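Open day at Trusatix, 2022-03-31

I got to the Daltby workshop early and still had to squeeze in at the back! Gisela Hinrichs kicked things off with the question we'd all come for: can a machine do the small jobs yet, the clearing up and the putting away? Her answer was "some of them, on a good day," and I loved her for it.
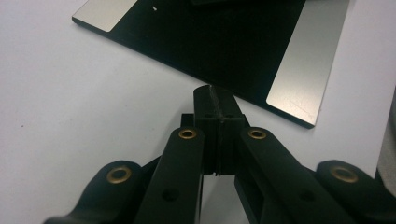 Gripper and black plate on the white table, Trusatix workshop.

Flat things are the hard part, Kai Lenz told us — a plate lying on a table gives fingers so little to get under. He has 22 chores on his list and calls 5 of them ready for a real kitchen. Folding towels isn't one. I stayed 40 minutes longer than planned and I'm going back in August.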